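4.2 Shadow on pale work surfaces

The previous section dealt with glare. We now turn to shadow, which the people using the tables mentioned less often in their comments but which had a clearer effect on how they laid out their work. The results are taken from the tracing and sorting tasks only. The reading task was left out, as most readers lifted the page off the table and held it at an angle.

Four tabletops were compared. Benar and Ikau are both smooth and white, Benar being the glossier of the two. Yammine is a pale grey with a fine grain, and Sketusow is a mid-brown with a matt finish. All four were set at the same height and placed in turn in the same part of the room, under the same ceiling lights. The window blinds were kept down throughout. Light at the centre of the bare tabletop was 380 lux, measured before each session with the meter lying flat.

We separate two parts of a shadow in what follows. The core is the part where the light is most fully blocked and the tone is more or less even. The margin is the band at its edge, where the tone changes from that of the core to that of the open table. Under a single small lamp the margin is narrow and the shadow looks cut out. Under large or multiple lights it widens, and an object held well clear of the table may lose its core altogether.

On the two white tops the shadow was easy to see at nearly every height tested. A plain white ground has no pattern of its own, so even a faint grey stands out against it. This was true for thin objects as well as thick ones. A pencil held at the height of a resting wrist left a pale line on both Benar and Ikau, and participants could point to where the line ended. On Yammine the same pencil left a mark that several participants could not find until it was moved. On Sketusow it was seen only when the tip was close to the surface.

Thickness changes the tone of the shadow as well as its width. Where a form is bulky, or where several parts lie close together, their shadows join into one darker area. Narrow parts standing apart from one another give lighter shapes, often still with a clear gap between them. The two can occur side by side in the shadow of a single object, as in Figure 3, where the forked outline of an open gripper lies near the middle of the table and a darker band lies closer to the corner.

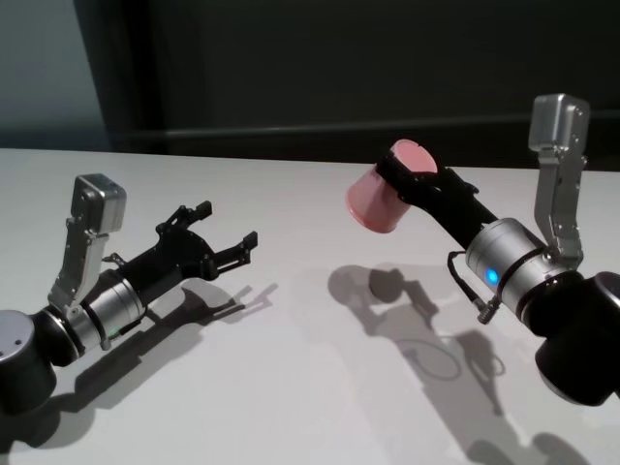

Figure 3. Soft grey shadow on a smooth white tabletop. The thin parts keep a readable outline; the bulkier parts merge into a darker band.

Softness did not make a shadow less of a nuisance. We had expected participants to object mainly to hard edges, and in the short trials they did. Over a full session the complaint changed. What bothered them was a broad, soft shadow lying over the part of the table where they were working, particularly when it moved with the hand. Participants doing the tracing task shifted their paper away from the shadow more often than they moved the lamp, even when the lamp was within easy reach. Two of them turned the sheet round and worked from the far edge inwards.

The direction of the shadow mattered more than we had allowed for in the plan. A shadow falling across the table on a diagonal took up more of the usable area than one falling straight back towards the sitter, and it was harder to avoid by sliding the work to one side. Right-handed participants lit from the right had most trouble with this. The same arrangement was comfortable for the left-handed participants, who were too few to be treated as a separate group.

Sorting gave a different picture. The items to be sorted were 147 card tokens in seven shades, four of them greys. On the white tops, tokens lying inside a shadow were picked up and compared with tokens outside it before being placed. This added time but kept mistakes low. On Yammine the tokens were placed more quickly and more of them were wrong, chiefly in the two lightest greys. We think that the participants could not see the shadow well enough to know that they should allow for it. On Sketusow the errors were spread evenly over the shades and did not appear to follow the shadow at all.

Ratings were collected at the end of each trial, on a five-point scale running from "not troubled by shadow" to "very troubled by shadow". After incomplete forms had been removed there were 726 ratings. Ikau was rated as more troublesome than Yammine in both tasks. Benar was close to Ikau for tracing but was rated worse for sorting, and the written comments suggest that some participants were counting reflections as shadows. One wrote that there was "a dark patch that follows me", which might be either. We have left these ratings in, as there was no fair way to divide them, but they should be read together with the glare results in 4.1.

The comments on the white tops were otherwise mixed. Several participants preferred them in spite of the shadow. They liked being able to see the edges of dark items clearly, and they found dropped pins and crumbs of eraser without having to feel for them. Others said the surface was tiring by the end of the session. No one made this remark about Yammine.

Two limits of the work should be noted. The tops were new, and a white surface that has been in use for some years will carry scratches and stains that may hide the weaker shadows. The room lighting was also fixed. A desk lamp was available, but its position was left to the participant and was recorded only at the start and end of each trial, so short changes in between are missing from the data. Rosalba Amato repeated the tracing trials in October with the lamp clamped in place, and the order of the four tops did not change. Those trials used a smaller group and are reported separately in the appendix.

4.3 Edge contrast

The front edge of each tabletop was finished either in the same colour as the surface or in a darker strip. The strip was fitted to Benar and Ikau only, and the trials described below were carried out on those two tops with the lighting unchanged.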